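4.2 Controller comparison on the shelf cell

We compared two controllers on the same bimanual cell. The first, Retamal, is a position controller with a fixed stiffness for every joint. The second, Matham, is an impedance controller that lowers the stiffness when the measured torque at the wrist passes a threshold. The arms, grippers and planner were the same for both, so any difference in grasp success comes from the controller and its tuning.

Each controller was given 11 product types and a target pose for each. Trials were run in blocks of 220, and the operator changed controllers between blocks. A trial counted as a success if the item was lifted clear of its support and held for the full test period. Contact with the shelf legs or with the other arm ended the trial and was scored as a failure. Across all blocks we kept 1251 trials. The rest were dropped for lost joint data or a planner timeout.

Items near the shelf were harder for both controllers, as the approach has to pass under the top boards at a shallow angle. Items on the open table allowed a direct approach from above.
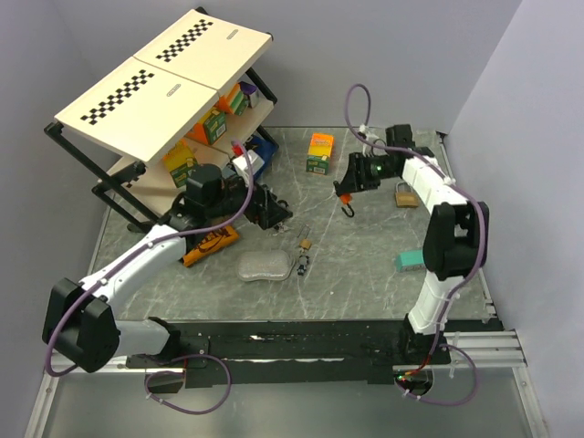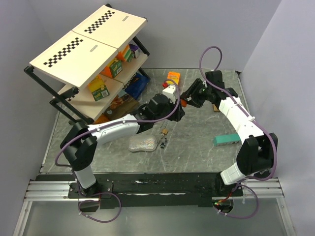
Figure 6. The shelf cell, with both arms mounted along the front of the table.

Cable drag was a second source of error. The external cables add a load that changes with arm pose, and neither controller models it. Matham read this load as contact in some poses and softened too early, which led to slow or incomplete closes. We raised the threshold once, before the final blocks, and left it there. Retamal did not show this problem but pushed small items away more often when the planned height was too low.

Both controllers logged joint torque into a buffer of 2000 samples per arm. Section 4.3 uses these logs to separate cable load from contact load.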